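Halness plan to count "mixed heritage" residents raises more questions than it answers

The town of Halness wants to know who its people are. Starting in May, a form will go out to 1000 households asking adults to name the background of each parent and grandparent, and to choose a single word for themselves. The town says the answers will help it plan language classes and cultural events. It has not said how.

The survey was ordered from Allent, a research firm that was paid for a similar job in the Gretodari district last year. That study reached 760 people and found that 34 of them called themselves "mixed." The firm's report treated this as a solid finding. It spent one paragraph on the fact that the local word for mixed families was used as an insult until fairly recently, and that older people may not want to write it on an official form.
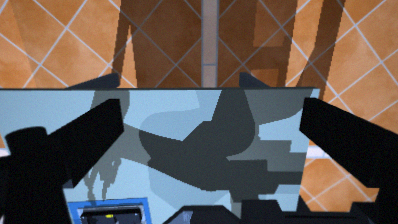
One word, many meanings

Ulla Dalen, who teaches local history at the Halvorsen adult school, has read the draft form and is not impressed. "My mother's people came over the mountains and my father's came by boat," she said on Thursday. "In my grandmother's time that made you an outsider on both sides. Now they want me to tick a box and be proud of it. Maybe I am, but the box doesn't tell you that."

Her main complaint is with the list of choices. The draft puts coastal families, valley families and everyone who moved in from abroad under separate headings, then offers "mixed" as a fourth. A person with one grandparent from abroad and three from the valley could fairly pick any of three answers. The notes that come with the form tell people to "choose what feels right," and the results will then be printed as percentages.

Town staff say the wording was tested. Asked how many people took part in the test, they said the number would be in the final report.

There is also the matter of the old church books, which the town likes to quote. They list 700 baptisms in which the parents came from different communities, and a town brochure uses that figure to call Halness "a meeting place from the start." Dalen points out that the priests wrote down what they were told – or what they guessed from a last name. 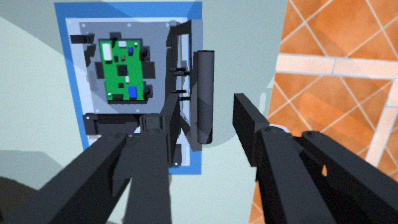

Several families appear under one heading for the first child and another for the second. Nothing in the brochure mentions this.

None of it means the survey is a bad idea. People in Halness do talk about where they come from, and some would be glad to see it written down. But a form with four headings was always going to be a rough tool, and the town has so far turned down requests to add a blank line where people could answer in their own words. Allent says blank lines are hard to code.

The forms are due back by the end of the month. The town has not said whether the filled-in copies will be kept afterward, or who will be able to read them.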